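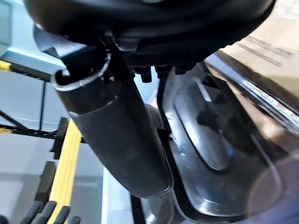 Leave the yellow shelves exactly where they are, Lucie MacDonald told everyone who came up the stairs at Ziółkowski on Sunday afternoon, and please don't let anybody talk you into painting them beige. She got a good many nods for that, and by the time the coffee was poured the matter of the shelves seemed to be pretty well settled.

The old shoe shop on the corner in Grevodham has opened its upstairs room again after being shut for 5 months, and for anyone who remembers squeezing up there between towers of boxes to try on school shoes, it is a bit of a shock. A nice one! There is gray striped carpet underfoot now, and along one side stands the tall yellow shelving with its black uprights and braces, bright enough that several people remarked on it before they had properly said hello.

Danuta Kaczmarczyk, who has run the shop since her uncle stepped back, said the room had simply gotten away from her. Things were put upstairs for a week and stayed for years. There were display stands, rolls of paper, boots that had been ordered for people who later moved out of town, and a bench so heavy that it had become part of the building as far as anyone was concerned.

"I used to stand at the door and close it again," she said. "You tell yourself you'll start on it in September, and then it's September and you tell yourself something else."

What finally got her going was the old carpet, a brown one that had worn through by the window and caught the heel of a customer last winter (no harm done, and the customer was back on Sunday for a slice of cake). Once that had to come up, everything standing on it had to go somewhere, and once everything had been carried down, Kaczmarczyk could not face carrying it all back.

The shelving came secondhand from Patura, the garden supply place out by the river road, which was changing its own layout and let the whole lot go for $641. Fedir Zinchenko took it apart there and put it back together upstairs, starting at 9 in the morning and finishing, by his own telling, in a very bad temper. The stairs at Ziółkowski turn twice and the boards are not short. He and Kaczmarczyk tried them flat, then on end, then flat again, and in the end the longest ones went up at a slant with one person calling out from the landing.

He said the color had surprised him once it was all standing. At Patura it had been half hidden behind sacks of soil, and he had never given it a thought. Upstairs, with the overhead light shining on the boards, it is the first thing you see.

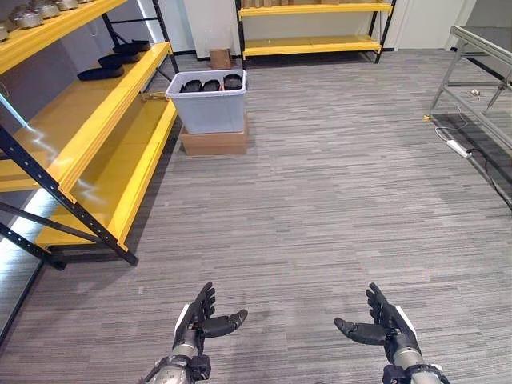

The silver shoe shapes are up on the top shelf, and there was a fair amount of discussion about them over the afternoon. Kaczmarczyk would like them to stay high up, out of the reach of small children. Elżbieta Nowakowski, who works Saturdays behind the counter, would sooner have them down at eye level where people can enjoy them, and she had not given up on the idea by closing time. Both of them agreed that they look very fine against the yellow.

As for the carpet, it took longer to choose than everything else put together. Samples lay around the shop for most of the spring and customers were invited to give their views, which they did, at length. A dark green was in favor for quite a while. Kaczmarczyk picked the gray stripe in the end for the plain reason that it goes with everything and doesn't make a brown shoe look like the wrong brown, something she says the old one did all day long. The carpet and the fitting together came to $1000, and she said she had winced at the bill and then taken her shoes off and walked up and down on it after hours.

Fittings for children will move upstairs first, so that families have a little more space to spread out and younger brothers and sisters can fidget without being in anyone's way. Wide fittings will follow once the heavy bench has been re-covered. It is with Ea Damgaard at the moment, who is doing it in a hard-wearing wool and has asked for patience.

Repairs stay downstairs at the counter, as before. The shop is still hoping to find owners for a few of the things that turned up in the clear-out, among them a child's tap shoe in a Noson bag and a very good umbrella with a carved handle. Anyone who thinks one of them might be theirs can stop in during opening hours and describe it to Kaczmarczyk, who has put the lot behind the register.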